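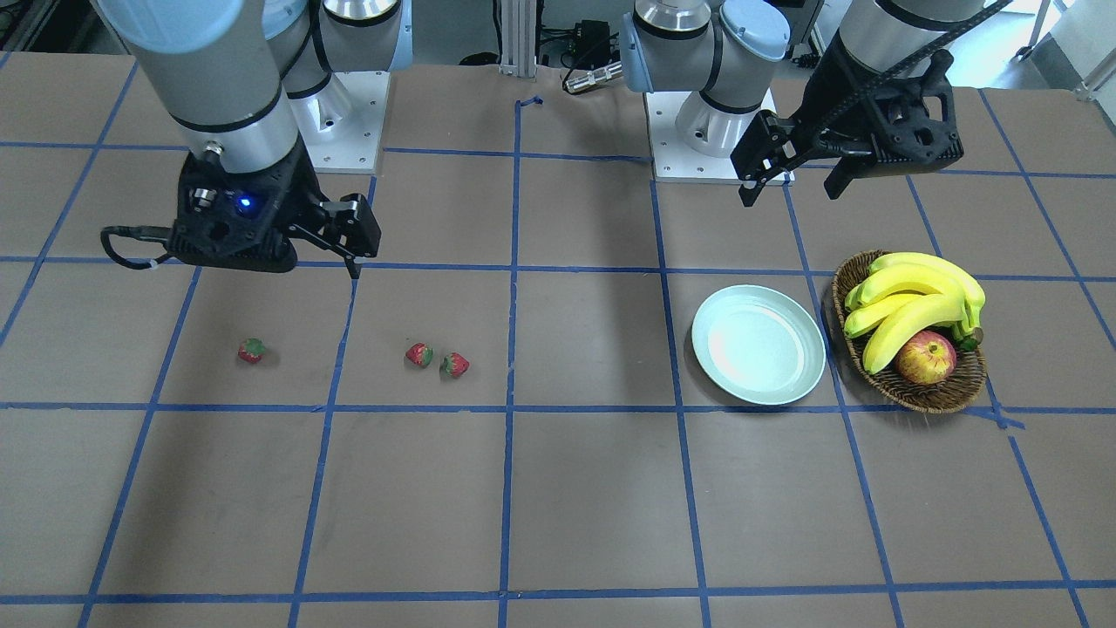 Table covering and fruit layout, 6/17/26

New brown paper down on the big table. Old sheet had gone soft near the front and the tape was lifting. Used the wide roll from Drovbridge, one piece, no seam. Blue tape for the grid again, pressed down with the edge of a ruler. The long lines first, then the cross lines. Went through more than 28 meters of tape, so we need to reorder before September. Shobha Shetty has the order form.

Note for next time: pull the paper tight before the first line goes on. I had to lift one strip and it took some of the brown surface with it. Patched from below.

Fruit set

Wicker basket at right with the bananas and the apple in it. Mint-green plate to the left of the basket, nothing on it. Three strawberries in the next cell over, set down loosely, leaves on. Everything else on the grid stays clear for now.

The basket is the oval one with the dark rim. It takes up a lot of space and the bananas fill it. The plate sits flat inside the tape lines if you place it by the rim.

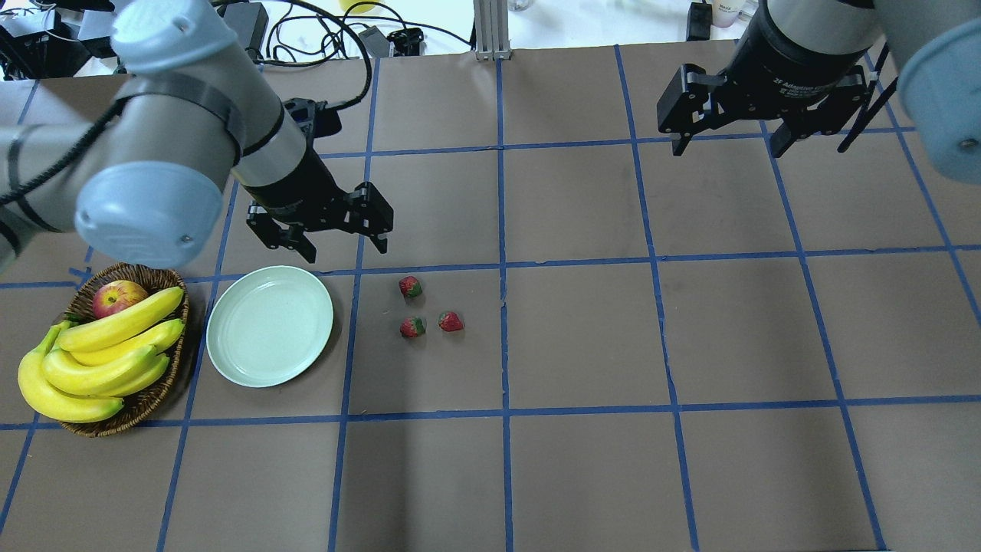 Aivar Dzene would like the cells numbered in pencil along the front edge, small, so that a layout can be written down in one line and set up again by whoever is in next. Fine with me. Will do it after lunch, 5 mm figures, and copy the numbering onto the inside cover of this book.

Still to do: wipe down the Bukhari crate, put the spare paper back on the top shelf.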